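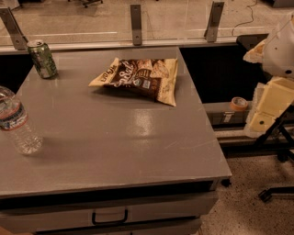

Home | Facilities | Visitors | FAQ | Contact

Food and Drink in Shared Work Areas: Frequently Asked Questions

Updated 10 February 2023

Are snacks and drinks permitted in the Maldonado Building?
Yes. Packaged snacks, canned drinks and bottled water are permitted in all shared areas except the Urimetti Reading Room, where only water is allowed.

May I leave items on the rolling cabinets?
Items may be left on a cabinet top during your booking. Anything remaining 20 minutes after the booking ends will be discarded. Drawers are reserved for supplies and may not be used to store food.

Where do empty cans and bottles go?
Please empty them and place them in the recycling station on each floor. Chip bags and other wrappers go in the general trash.

What should I do about a spill?
Wipe the surface at once with the cloths provided. For spills on the floor or inside a drawer, call the Facilities Desk at extension 79.

Can I order catering?
Hot food may be served in Room 11 only. Requests must reach the Facilities Desk five working days in advance.

Was this page helpful? 1,131 views | 20 shares

Related pages
Booking a Shared Work Area
Recycling at Willitix
Flomden Annex: Opening Hours
Lost Property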